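Duredberg Two-Arm Club Set
Classroom & Clubs > Arms and Grippers > Sets

Equipment page written and kept up by Marlene Tremblay, Kiltico School Supplies

In stock. Sold to schools, colleges and registered clubs only.
Delivery in 15 working days, kerbside. It will not be carried up your stairs.

Contents of this page
Who it suits
What comes with it
Running the cushion task
Gripper notes
Software
Space and power
What tends to go wrong
Spares
Returns
Questions we get

Who it suits

I was asked to write this page because I ran a robotics club for several years before I worked here, and because I had been rude about the old page. The old page said the Duredberg set "brings the future of home help into your classroom". I have taken that out. It brings two arms, a lot of cable and a term's worth of arguments about whose turn it is.

The set is a pair of arms with two-finger grippers, meant for supervised use by students of 15 and over. It suits a club that meets every week, has one adult who can read an error log without panic, and has somewhere to leave the arms set up between meetings. If you have to pack everything into a cupboard each time, I would think hard before ordering. You will spend the first half of every session getting back to where you were.

It does not suit a one-off science day. We get asked for it every spring by schools who want something to wheel out for visitors, and I talk most of them out of it. A smaller single arm will wave at parents just as well.

What comes with it

2 arms, left and right
2 two-finger grippers, fitted
Arm and gripper cables
Power supplies and mains leads
Emergency stop on a long lead
Hand controls for steering the arms
Tool roll
Printed quick start (read it, then get the longer guide from the support pages, which has the corrections in)

Not included: a computer, a stand, a camera, cushions. The stand is the one people forget. The arms need something heavy to be bolted to, and a school desk on castors is not heavy. Duredberg sell a stand. It is overpriced, but it does stay put. Some clubs build their own from steel shelving posts and I have seen good ones and frightening ones.

Running the cushion task

Most of our club customers buy the set for the Fraser Challenge, where the home round is tidying a chair. Teams get an armchair and some loose cushions and have to put the cushions where the judge's card says. It sounds like the easy round. Teams pick it for that reason and then write to me in November.

Cushions are awful things to give a robot. They don't have edges you can rely on. They squash when you grip them, slide when you let go, and a cushion that is leaning nicely against an armrest can slump the moment the fingers come away. A wooden block stays where you put it and is the same shape all week. A cushion has been sat on by somebody since the last meeting.

The chair matters too, and the rules leave it open. A flat-seated chair with straight arms is far kinder than a tub chair with a high curved back, because in the tub chair the arm has to come down into the seat from above or from the front, and there is less room for the wrist than you think. If you practise on the kind one and the judges bring the other, you will look foolish. Practise on the nasty one. Second-hand shops are full of them. 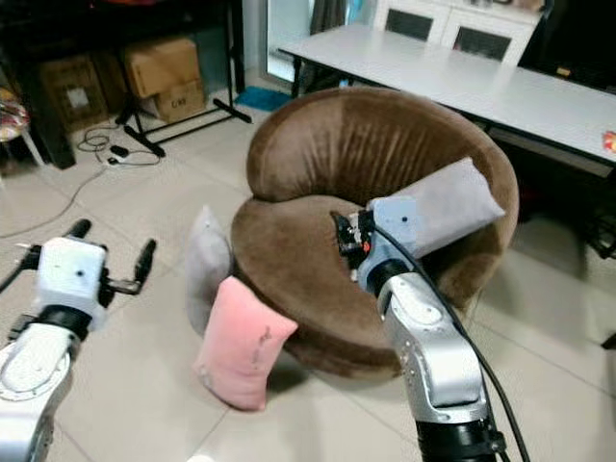

I tell clubs to start with a single cushion and one arm, steered by hand, until every member can place it without knocking the chair. Only then add the second arm. The temptation is to have both going on the first afternoon, because two arms look better on the club's web page, and what you get is two students steering at once and each blaming the other. One arm can sit parked with its fingers open while the other does the work. There is no shame in that and the Fraser judges don't mark you down for it.

When you do bring in the second arm, agree out loud which one moves first. The software will try to stop the arms meeting in the middle. I say "try" on purpose. It knows where the arms are, but it has no idea about the cushion one of them is holding, which sticks out a good way on both sides.

Then there is the learning part, which is what the brochure is mostly about. You steer the arms through the job again and again, the computer keeps a record, and afterwards you train it to do the job alone. The brochure says 100 goes is enough. In my club we recorded 100 goes and the arm patted the cushion like a dog. The 101st was no better. What helped was throwing out the bad ones, where somebody had hesitated or changed their mind halfway, and starting the cushions in properly different places each time, on the floor as well as on the seat. Students hate throwing away recordings. Let them hate it.

I would also say, to any teacher thinking of promising the head a robot that tidies the common room: don't. With a good group and a full year you may have an arm that will move one sort of cushion to one sort of chair on most tries. I think that is worth doing. The students who stuck with it in my club came out knowing how to keep notes and how to doubt a result that looked too good, and I can't say the same for everything I taught.

Gripper notes

The fingers that come fitted are a compromise. They are fine on blocks, bottles and the corner of a cushion. They are poor on the flat middle of a cushion, where there is nothing to pinch, so teach your team to go for a corner or a seam. Pressing a cushion into place with closed fingers works well and is allowed.

Do not turn the grip force up to full. Every new team does this. It makes no difference to a cushion and it wears out the finger drive, and I can tell from the returned part that you did it.

Slippery covers are harder than rough ones. Steleo make stick-on rubber pads which fit the fingers, and those do help for a few weeks until they peel. We stock them. I would buy the small pack first and see if you get on with them.

Software

Runs on an ordinary desktop with a decent graphics card. Your school's laptops will steer the arms well enough but you will not want to train anything on them. Get your IT department to agree to the install before you order, in writing if they are anything like ours were.

Updates come out in September, just as clubs are starting, and they have broken old recordings before now. Keep a copy of the version you used last year.

Space and power

Allow clear floor on every side of the arms at full stretch, and mark the line with tape. Hard floor is better than carpet for the stand. Keep the sockets close by and get the leads off the walking route. Gripper cables should have slack in them, but not so much that they can loop over a chair arm. Check this with the arms at their furthest reach, moving slowly, with a hand on the stop.

The emergency stop goes to an adult or a named student who is not steering. It does not go on the floor.

What tends to go wrong

Gripper drops out in the middle of a move. Nearly always the cable, pulled at the wrist end. Reseat it and look at how it is tied down.

Arm drifts to one side of the target. Somebody has leaned on the stand or shifted the camera. Run the set-up routine again.

Trained arm does something odd when the lights change. Yes, it will. Record some of your goes with the blinds down.

Arm stops with a force warning. It has pushed into the chair. Back it off by hand using the release, and don't just press restart.

Spares

Finger pair, standard
Finger pair, long (too bendy, in my view)
Gripper cable
Emergency stop with lead
Steleo rubber pads, small or large pack
Tool roll

Spare gripper cables should go in with your first order. The club that doesn't buy one rings us the evening before the Fraser heats.

Returns

Unopened sets can come back for a full refund. Opened sets can come back if they are faulty. "It can't do what the video showed" is not a fault, though I do sympathise, and I have asked Duredberg to change the video.

Questions we get

Can younger students use it?
They can watch, from behind the tape, and they are very good at spotting when the older ones have got the card wrong.

Is it better than the single arm for a beginner club?
No. Buy the single arm, run it for a year, and come back if they are still turning up.

Do you lend one out for trial?
We have a loan set for clubs near our Kiltico warehouse. It is booked through most of the autumn term. Ask for Marlene.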